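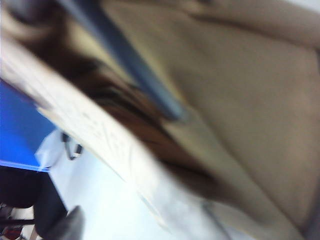
The library in Unddale has decided I owe it a book. The book is a guide to pruning fruit trees, which I borrowed when I still believed I would own fruit trees, and I returned it in September through the slot in the front door. I remember it well, as it didn't fit and I had to push.

The first notice was polite. The second had a bar code. By the third they wanted $38 for replacement plus $8 for something called processing, and I would love to watch eight dollars' worth of processing.

So on Saturday I went in to look for it myself. The main branch is on Halvorsen Street now, in what used to be the shoe store, and they've kept the little slanted mirrors at floor level, so you can check your ankles while you browse biographies. Gardening is at the back by the radiator. Pruning comes after ponds and before roses, and there was my book, sitting on the shelf, with the same coffee ring on the cover (not mine, it came that way).

I carried it to the desk and explained. The man at the desk scanned it and told me it was checked out. I said yes, to me, and yet look. He said that since it was checked out to me and I had it in my hand, everything was in order, and did I want to return it?

I did. He pressed a key. The fine stayed, because it had been sent along to the county office in Gredby, which runs on a different system named Comum, and Comum only listens to Gredby. There's a form. It asks for the call number, the date of loss and the circumstances of loss, in 200 characters or fewer. I wrote "Was not lost." That left plenty of room.

My case number is 1161. I've been told to allow a few weeks.

In the meantime my card is blocked for new loans, but the block apparently doesn't cover holds, so I've put one on the pruning book. I'm second in line.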